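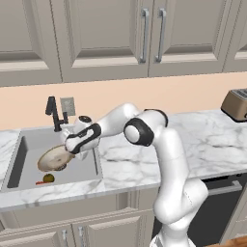
Robot arm over the kitchen sink, computer render.

Tekow wants 41 dollars for the season pass to Punus, and I think players should wait before paying it. My problem is with the way the game now treats its own progress system.

When Punus came out, every character opened through play. You finished a character's missions, you got the next one, and it took as long as it took. The September patch put 2 of the new characters behind a currency called shards. Each costs 299 shards, and a normal match pays out so few that most people will give up and buy them.

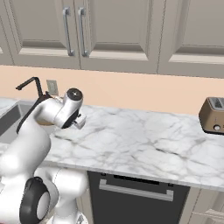

The studio, Clolov, says the old path is still open. On paper it is. I played most nights after the patch and got one of them, and by then the ranked season was close to over — so I had a strong new character and hardly anywhere to use it.

The Doležal map shows the same thinking. It's the best map in the game, with short sight lines and a good second floor, and it now rotates out unless you own the pass. 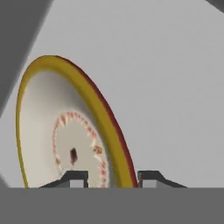
I don't mind paying for games. I paid full price for this one and would pay for skins, music or a proper expansion. Characters and maps decide matches, and they should stay with everyone who bought the game. Clolov could cut the shard price by half and put Doležal back in the main rotation. Until it does, I'm keeping my 41 dollars.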